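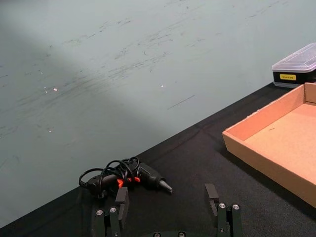 From: Tudor Ilie
To: stiramberg-data
Subject: Re: glue gun into tray, start poses

On 8th March Amra Atanasov wrote:
> The Hinberg set now has 2161 episodes. In most of them the glue gun
> starts with the nozzle towards the tray and the cord piled over the
> body. Do we want other start poses before the next training run, or
> is it enough to move the tray?

Other start poses, please. Moving the tray only changes the second half of the episode. The policy trained on the current set closes on the cord in the wrist view and lifts loops without the tool.

For the next batch:

- nozzle right, cord over the body: stop collecting
- nozzle left, cord behind: two sessions
- nozzle towards the gripper, cord to one side: two sessions

Start every episode with the fingers fully open. Keep the black cloth. I know black on black is hard for the depth estimate, but Stavros wants one background until April.

Failed grasps stay in, marked as failed. Six of Dušan's were deleted by the Stunen upload script and I would like them back if the raw logs still exist.

Zdenka, can the tray angle be written to the episode header?

Tudor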